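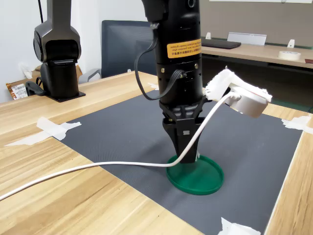

My uncle died in February and left me his half of a feud.

The other half belonged to Azlan Tuhumury, who ran the shoe repair across the street in Turport and had not spoken to my uncle since 1986. The will was clear. I got the apartment, the barometer, 391 dollars and "the matter with Tuhumury, to be carried on as I would have carried it on."

I asked the lawyer if that was binding. She said she'd only ever done boats.

The trouble was that my uncle had never written down what the matter was. My mother thought it was a ladder. My cousin in Holtia swore it was a woman named Kiani, though he also swears he was once struck by lightning, twice, in the same elevator. So on a Wednesday I put on my uncle's coat, stood at the window and glared across the street for most of the afternoon. Tuhumury glared back. He was much better at it. He had been practicing for longer than I'd been alive.

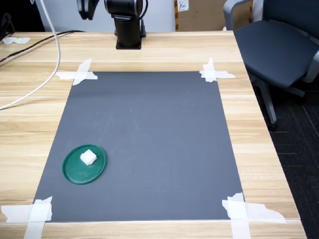

My uncle had kept records, it turned out, just no reasons. I found them in a shoebox (from a store, he was careful to note on the lid, that was not Tuhumury's): 11 notebooks of slights, given and received. I needed somewhere to spread them out, so I cleared the desk down to the dark gray mat, the one taped at every corner with great crumpled crosses of white tape. My family has never trusted a thing to stay where it's put. "Waved at my bus," said one entry. "Sarcastically."

By the second evening I was adding my own. Tuhumury had swept his step toward my side of the street. Tuhumury had bought the last of the good rye. I bought a trombone. 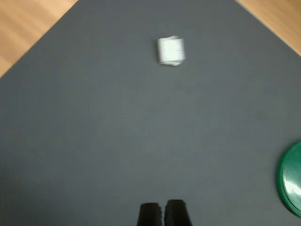 I can't play the trombone, and I had assumed that was the point of it. I practiced at the window from six to seven, working on a march called "Grandum" that has one hard note and returns to it often. When my lip gave out I would put my head down on the desk and look along the mat, all that plain slate gray without a word printed on it, and wonder whether I was cut out for inherited hatred. Then I'd see his light go off across the street, a full hour early, and feel wonderful.

On the ninth night he knocked.

He was shorter than he looked from the window. He had a folder under his arm and he did not take off his hat.
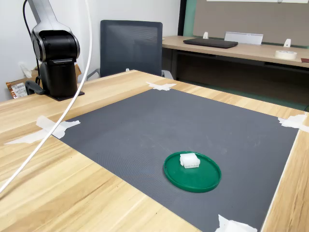
"Your uncle," he said, "never once went past six-thirty."

I said I hadn't known there were rules. He opened the folder and there they were, two pages, signed by both of them. No noise after six-thirty. No dogs. Nothing at Christmas.

"What was it about?" I said.

He looked at me for a while.

"I was hoping he'd told you," said Tuhumury.

I made coffee. He called it terrible, and I went to find a pencil so I could write that down.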